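Print | E-mail

Brasness opens dietetic clinic in Nivurham

25 March 2025 – Nutrition practice Brasness has opened a second clinic in Nivurham, offering individual appointments with three registered dietitians.
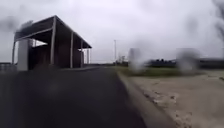

The practice saw almost 800 patients last year at its Lomari office. Many came for help with diabetes, food allergies or kidney disease.

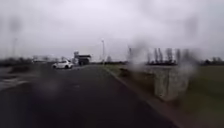 First visits last an hour and include a written meal plan. "People want advice they can use at the grocery store," said clinic lead Mairéad Phelan. Referrals are accepted but not required.

Print | E-mail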